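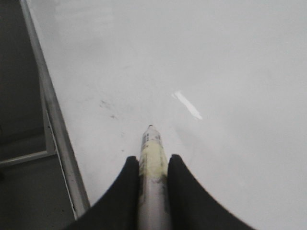
Skestum wrist-camera training method: a review after 25 days

1 May 2020
By Robel Birhane

I am reviewing the Skestum method, the written procedure and the code together, as we used it in our laboratory in Cilville. It teaches a robot arm to repeat a handling task from recorded demonstrations. A person moves the arm by hand control, the small camera at the wrist records, and afterwards a network learns which movement should follow which picture. There is no camera on the ceiling and no model of the object. I found this the most attractive point, and also the one that gave us the most trouble.

Our task was simple to say: hold a marker, bring it over the table, and work with a second arm on the same table. My colleague Asnakech Tsegaye made most of the demonstrations, 216 of them, and I made the rest of the arrangements. The manual says that the operator should have a calm hand. I would say it more strongly. When I tried it myself my movements were full of small corrections, and the trained arm copied these corrections very faithfully.

What works well is the approach to an object. With a plain light table the method needs fewer demonstrations than Porgate, which we had used before, and the training finishes in one night on an ordinary graphics card. The settings file is short and each line has a comment in clear English, for which I am grateful.

The weak side is everything that happens close to the fingers. A wrist camera sees the tips very well, but when the other arm comes near, it covers a large part of the view, and then the network must guess.

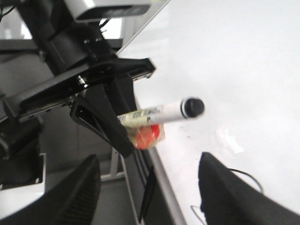
In our tests the failures came mostly at such moments. The arm did not make a wild movement, it only waited, or it went a little back and forward again. The authors write about this in one paragraph at the end of their manual, and I think it deserves a full chapter. Shiny wrapping and reflections on the table are also not discussed at all.

Two things helped us. The first was to begin the demonstrations from many different positions. The second was to keep the last 6 frames as input and not only the newest one, a change proposed by Seyoum in the user forum. It makes the training slower, but the waiting became shorter.

Installation took me one afternoon. The calibration step can be repeated without starting again from zero, but the program does not tell you so.

I would recommend Skestum to a small group with one arm and patience. For two arms I would wait for the next version, promised for August.

Contact: Robel Birhane, Cilville | © 2020 | Back to top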